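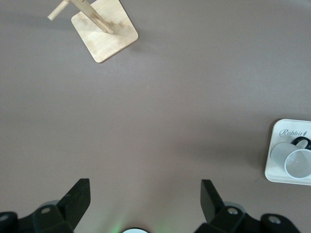 Odik mug tree, pale wood, with the white Rabbit tray and a frosted cup.

Odik Mug Tree
By Flosomport

We love a mug tree. Cupboards are fine for the plates you bring out in December, but the cup you reach for every morning deserves to be out where you can grab it with your eyes half shut. The Odik has been in our kitchen range since the first Plaltatow catalog, and it is still the piece we get the most happy mail about!

The design is about as simple as it gets. A square base with rounded corners, a slender post standing up from the middle of it, and round pegs for the mugs. The wood is light and blond with a fine grain, and you'll find a darker streak here and there (every one comes out a little different, so please don't expect yours to match a friend's). The edge of the base has a small bevel that catches the light very nicely, and it makes the whole stand look thinner and lighter than you'd think from the weight of it in your hand.

Danuta Wasilewska drew the first version for her own apartment, where the counter was so narrow that a regular round stand stuck out over the sink. She tried the square base turned on the diagonal, corner toward the wall, and it stayed that way for years. You can set yours straight or turned, whichever suits the counter. We like it turned - the mugs fan out better and you can get at the back ones without knocking the front ones.

What fits on it

Most everyday mugs with a normal handle hang well. The pegs end in a blunt rounded tip, so they are kind to glazed handles and to your knuckles. Very wide soup mugs will bump into each other, and we'd say hang those on every other peg. Mugs that hold up to 300 ml are the sweet spot.

Cups you'd rather not hang need a place of their own, and that is where a little tray comes in. The white one shown with the stand has rounded corners and a low raised rim, with "Rabbit" in dark gray script and a tiny carrot after the name. The carrot gets us every time. A tray like this next to the mug tree makes a lovely small coffee corner: mugs on the pegs, a frosted cup or two on the tray, spoon alongside. Tray and cup are not part of the Odik and are not included in the box.

Details

Name: Odik Mug Tree
Pegs: 6
Height: 14 inches
Finish: natural, pale
Use: indoors, on a flat surface
In the box: base, post with pegs fitted, 2 screws, care card

Putting it together

Lay the post on its side on a towel, line up the base and drive both screws in from underneath. Go snug and then stop. Stand it up and give it a gentle push. If it rocks, loosen the screws a quarter turn, press the post down and tighten again.

Care

Wipe with a damp cloth and dry it right away. No dishwasher, no soaking. Shake the drips off your mugs before you hang them up, especially in the first few weeks. If the wood starts to feel rough, a dab of food-safe oil on a soft rag brings it back beautifully - leave it overnight and buff it in the morning before the mugs go back on.

Goes well with

Szulc dish rack, same pale wood
Szulc spoon rest
Plaltatow linen towel, plain or striped

Good to know

Load it evenly. Start with one mug on each side and work around, heaviest ones on the lowest pegs. If you only own two mugs, hang them opposite each other.

Replacement screws are available through the Flosomport parts desk. Please include the name of the stand when you write.

Page updated Apr 3, 2024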